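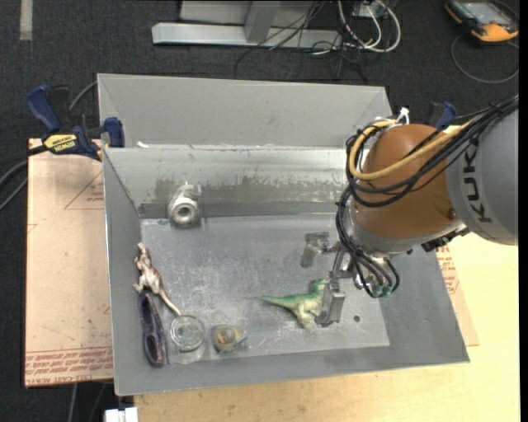 Bin picking with the KUKA arm: gripper at the toy dinosaur.

Section 4. Setting up a bin-picking session

Hello again, Siv Tangen here. I wrote this part of the club guide after our March open evening, so blame me if a step is muddled (or tell Orhun Dönmez, who keeps the master copy). Read section 3 on the stop button first, please!

1. Put the bin on the table and clamp it at the rear corners. I do the left one first, then push the bin square against it and tighten the right. Give it a good shove. If it shifts at all, start again.

2. Check the cables and the yellow hose. They need enough slack for the wrist to turn right round, but no loop should hang low enough to catch on the bin. I move the arm slowly by hand control through all four corners and watch the loops the whole way – dull, but do it.

3. Load the bin. I like a proper mix: a toy animal or two, a pipe fitting, something clear. Clear things are horrible for our vision software, Gezer, and that's exactly why I want them in! Leave a bit of open floor between pieces for your first go and crowd them later.

4. Start Gezer, choose "single pick" and set the speed to 9 per cent. Martti Partanen runs it faster. You are not Martti yet.

5. Run one pick and keep a finger on the stop button. The gripper should come down with a finger either side of the item. If it touches the bin floor, stop, raise the height offset by 2 mm and try again.

6. Write the result in the log, misses as well. Last season we logged almost 2,000 picks, and the misses were far more use to us when we got ready for the Prindolia Cup.

Note: soft toys and long tails confuse the grip planner. It tends to aim for the thin end, so if you get error 218, turn the toy by hand and rescan.

Caution: arm stopped AND the controller in hold before you reach into the bin. Both, every time, even for a tiny scrap.

Caution: don't hang anything off the clamp handles. I've lost a good scarf that way.

For changing the gripper fingers, see section 5, which Gülizar Bayram is still writing. Until it's up, ask her before you undo any screws.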